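**El Benavides renueva con Classka y abre en febrero la venta de abonos para la segunda vuelta**

El club mantiene el precio para los socios y habilita una grada de animación con 300 plazas

El Benavides Fútbol Club ha renovado por 3 temporadas su acuerdo con Classka, que seguirá como patrocinador principal del primer equipo femenino. El nombre de la firma continuará en el frontal de la camiseta y pasará a figurar también en la ropa de entrenamiento de la cantera.

El acuerdo coincide con la campaña de abonos para la segunda vuelta, que se abre en febrero. El abono general costará 90 euros, el mismo precio que la temporada pasada. Los menores de catorce años acompañados de un abonado entrarán gratis en todos los partidos de liga. La promoción no incluye la copa.

El campo de Murkero tiene capacidad para 2000 espectadores. La novedad de este año es la grada de animación, situada en el fondo norte, con 300 plazas sin numerar. Las peñas que quieran reservar sitio deben presentar la solicitud en las oficinas del club antes de que termine el mes.

«La afición pedía un espacio propio desde el ascenso», ha declarado la presidenta, Cecilia Amissah. «Queremos que el equipo note ese apoyo en los partidos que quedan en casa».

En el apartado deportivo, la centrocampista Réka Deák sigue de baja por una lesión de tobillo y no tiene fecha de regreso. La delantera Ewurabena Essien ya entrena con el grupo y podrá jugar el próximo encuentro.
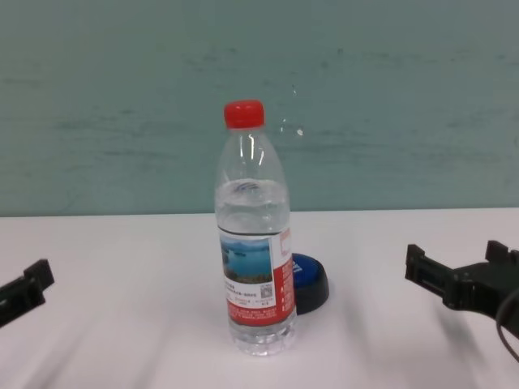 Las puertas se abrirán una hora antes de cada partido. Los abonados accederán por la entrada principal y las peñas, por la puerta del fondo norte. Flaveck se encargará de la venta por internet; las taquillas atenderán de 17:00 a 20:00.

**Contacto de prensa:** Inese Mockus, departamento de comunicación del Benavides Fútbol Club.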